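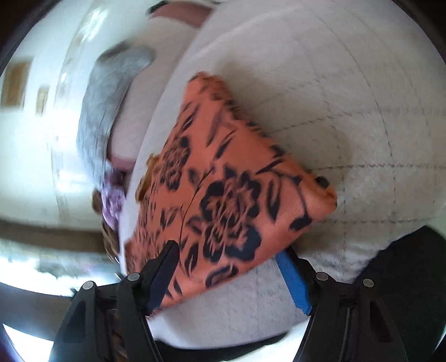
The orange cushion with the black roses, on the white fluffy cover.

Minutes, Soft Furnishings Circle, Gatti House
November 19, 2023
3 min read

Nine members were there, plus two visitors from the Castard sewing group, who brought a whole bag of zippers to share (thank you!). The March minutes were read and accepted with one fix: the fabric swap raised money for thread, and the old version said buttons.

1. Cushions for the reading room

Most of the evening went here, and what a good evening it was. We had asked everyone to bring in one finished cushion or one cover that wanted a second opinion, and the big table in the front room filled up fast.

The rose cushion got the most talk. People loved the black flowers on that salmon-orange ground, and several of us said we would never have picked the fabric off the bolt and now want it everywhere. The large rose lands in the lower middle when the cushion is set on its point, and the smaller one sits up and to the left, so there is something to look at whichever way it gets dropped on a chair. It was agreed that the print should be used big, with no piping or trim to fight it.

There was a friendly argument about the seam. It puckers slightly near one corner. One side of the table wanted it unpicked and eased in again with a longer stitch, the other side said a fuller insert would smooth it out. We agreed to try the fuller insert first, as it takes five minutes, and unpick only if we have to. There is also a little brownish-orange bit sticking out of the seam along one edge. Whoever has the cushion next, please look at it closely before reaching for the scissors. If it's a tag, leave it in.

Agreed: the rose fabric goes to the reading room. We'd like a set of four if the yardage allows. The Rallo remnant shelf will be checked this week.

2. What goes under them

The white fluffy cover was a big hit as a background. Bright orange against plain white just sings, and the faint grey grid keeps it from looking too stark. Two members worried about white in a room where people drink cocoa, and that's fair. We talked about a darker throw for weekdays and saving the white for the open house. No vote was taken, and the question will come back when we've seen both in the actual room with the lamps on.

Someone asked if the fluff sheds onto dark prints. Please bring a lint roller next time and we'll find out.

3. Inserts

Prices were passed around. The Clasunska feather inserts feel wonderful but are more than we can manage for a full set. The polyester ones are bouncy and wash well, and the sample sprang right back after being sat on for the whole of item 2. Agreed: polyester for the reading room, and feather for the raffle cushion only. Order number 2331 has been put aside at the shop in our name and needs to be picked up and paid for before the end of the month.

Reminder from last year that is worth repeating: an insert one size up from the cover gives nice full corners. It does make the zipper harder to close, so have a friend hold the edges together.

4. Skills night

Almost 20 people have signed up for the envelope-back class, which is fantastic! We will need more pins and at least one more iron. The visitors from Castard offered to lend their cutting mats and we said yes before they had finished the sentence. Beginners should bring a pre-washed piece of cotton. Large florals are welcome, and there will be a short demonstration on how to place a motif so it doesn't end up split across the seam. The rose cushion will be out on the table for that.

5. Other business

The shears have been sharpened. Please use them on fabric and leave the paper patterns to the blue-handled pair.

The missing seam gauge turned up inside a finished bolster.

Tea rota is full through the winter.

Next meeting: same room, same time. Bring cushions!

Recent items
Minutes: Spring fabric swap
How to sew an envelope-back cover
Washing and drying fluffy throws
Remnant shelf: what we're looking for
Sign up for skills night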